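Progress report to the Castano fund
Project: Storage and work room, Silden house
Prepared by: Duyên Nghiêm
Date: 3 October 2024

Dear colleagues at Castano,

I am writing to inform you about the second stage of the work in our ground floor room. As you know, the first stage was the repair of the floor and the walls. This stage is about putting the room in order, so that the groups can use it without first spending their time moving other people's things.

The floor and walls are finished. Bảo Cao checked the floor together with the builder from Hồ, and they found 2 places near the door where the surface was not level. The builder came back and corrected them and did not charge us for this. The walls were painted white, as we agreed in the plan. We had a discussion about a light green, but white was cheaper and the paint was in stock.

After the painting we began to bring the equipment back. Before, everything was standing in the corridor and it was very difficult to pass. Our rule now is that the middle of the floor stays free and things are kept along the wall. We have a white shelf unit for the small items, and the larger pieces stand on the floor.

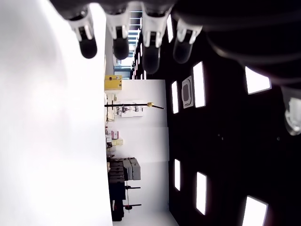 The rule is simple but it needs some time before all the groups follow it. In the first days we had to remind people often. Bảo wrote a short notice and put it on the inside of the door, and it is better now. The evening group asked if they may leave their things out between two meetings, and we answered that they may not.

For the small items we still do not have a good system. People put them back on the shelf, but each time in another place. I would like to buy small boxes with labels from Futness. I have asked them for a price and I am waiting for the answer.

Money. In this stage we have spent 361 euros from the 378 euros which you approved. The largest part was for paint and for the delivery of the shelf. I ask for your permission to use the remaining 17 euros for the boxes. If the price is higher, we will pay the difference from our own budget. The receipts are attached in a separate file.

Delays. We are 3 weeks behind the plan. The paint needed more time than we expected, and then the delivery was moved to a later day. I am sorry that I did not inform you about this earlier.

Until the end of October we would like to finish the following:
the labels and the order of the shelf
a list of all equipment, with the name of the person responsible
a second lamp near the door

The list is already started and Bảo has written down the larger pieces. If you wish to visit the room before the list is complete, please write to me and I will arrange it with the groups.

With kind regards,
Duyên Nghiêm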